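4 开放日演示台的布置与运行

本章适用于在 Temitau 展厅向来访者演示双臂分拣任务的操作人员。设备的安装、通电和首次标定见第 2 章,急停回路的检查见第 3 章。未完成上述两章内容的,不得进行本章操作。

4.1 场地准备

1. 确认演示台靠墙放置,台面与墙面之间不留可落物的缝隙。
2. 用干布擦净台面。台面上不得残留胶痕、水渍或上一场的标签碎片。
3. 检查观众隔离带。隔离带与台面前沿的距离不得小于 115 厘米,儿童团体参观时再后移一步。
4. 关闭台面正上方的射灯,只保留顶部漫射灯。照度计读数应在 2,000 勒克斯以下。
5. 在控制柜上选择“Flosten 展示”配置。该配置下双臂的最高速度已受限制,现场不得改动。

注意:隔离带未就位时,不得给手臂上电。

4.2 摆放物品

演示任务是将喷雾瓶逐个放入杯中。所用物品均存放在展台下方标有“Kováčik”的抽屉内,不要用外观相近的物品替换。

1. 按台面胶带标记核对摆放区域。胶带为红、蓝两色,翘边或移位的应撕下重贴。
2. 将灰色杯和黄色杯并排立在台面后部,杯口朝上,两杯之间留出空隙。
3. 将绿色喷雾瓶直立放在两杯前方的空处,黑色瓶盖朝上。
4. 黄色喷雾瓶的起始位置由当场的演示脚本决定。脚本 A 从台面开始,脚本 B 从黄色杯内开始。
5. 退出台面区域,双手离开台面后再通知控制位。

注意:瓶内不得装液体。装有液体的瓶子重量不同,会触发夹持力报警。 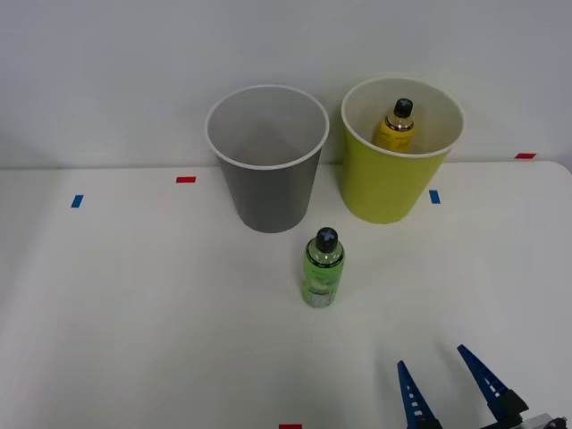

编制部门:Stondberg 自动化展示组

脚本 B 运行时,黄色喷雾瓶立在黄色杯中,灰色杯空置,绿色喷雾瓶留在台面上,蓝色夹指在取瓶之前保持张开。操作人员开始前应逐项核对这一状态。任何一项不符,先按“暂停”,再重新摆放。

4.3 运行演示

1. 控制位操作员口头报“准备”,讲解员回应“可以”之后,按下绿色启动键。
2. 手臂先回到待命位,停顿 2 秒,然后进入取瓶动作。停顿期间讲解员不要向观众提问,以免有人伸手指点。
3. 夹指合拢后,观察屏幕上的夹持力曲线。曲线平稳即为正常;曲线持续下降时,按“暂停”。
4. 瓶子放入杯中、夹指张开并退出杯口上方后,本轮结束。屏幕显示“完成”。
5. 由控制位操作员按下“复位”。手臂静止、指示灯转为白色之后,方可伸手取回瓶子。

警告:指示灯为蓝色时,手臂可能随时动作。不得因手臂看上去静止而进入台面区域。

4.4 常见情况

瓶子倒在台面上:按“暂停”,等指示灯变白,扶正后从 4.2 第 3 步重新开始。不要在运行中用手扶瓶。

杯子被碰动:本轮作废。将两只杯子放回原位,并检查杯口有无变形。杯口变形的应更换,备用杯在同一抽屉内。

识别不到瓶子:先查看是否有观众的影子落在台面上,再查看瓶盖朝向。两项都正常仍无法识别的,重新加载配置,加载期间由讲解员介绍展厅其他部分。

夹指上有胶痕:断电后用无绒布蘸少量酒精擦拭。夹指侧面的槽孔用软毛刷清理,不得使用金属工具。

屏幕出现代码 276:表示隔离带传感器被触发。确认观众已退到隔离带外,在控制柜上按“确认”,然后按“复位”。同一场内出现两次的,停止演示并通知当班工程师。

4.5 观众参与环节

1. 每次只请一位观众进入台前黄线区。其余观众留在隔离带外。
2. 请观众取下手链、挂绳和围巾,放在讲解台上。
3. 观众可在指示灯为白色时移动绿色喷雾瓶,移动范围不得超出胶带标记。杯子不由观众移动。
4. 观众退到隔离带外后,才可启动下一轮。

注意:十二岁以下儿童由一名成人陪同。讲解员不能代替陪同人。

4.6 场次间隔与收场

两场之间至少留出一刻钟,供手臂冷却和台面复查。全天连续运行超过 2,000 个取放循环的,应在当日收场后更换夹指,并在记录本上登记旧夹指的编号。

收场时按以下顺序操作:

1. 按“复位”,将手臂送回收纳位。
2. 在控制柜上退出“Flosten 展示”配置,等待屏幕提示后断电。
3. 将喷雾瓶和杯子放回抽屉并上锁。胶带标记保留在台面上。
4. 将钥匙和记录本交回前台。

本章修订日期:2020年1月3日。4 月开放日之前如调整演示脚本,以展厅控制柜旁张贴的版本为准。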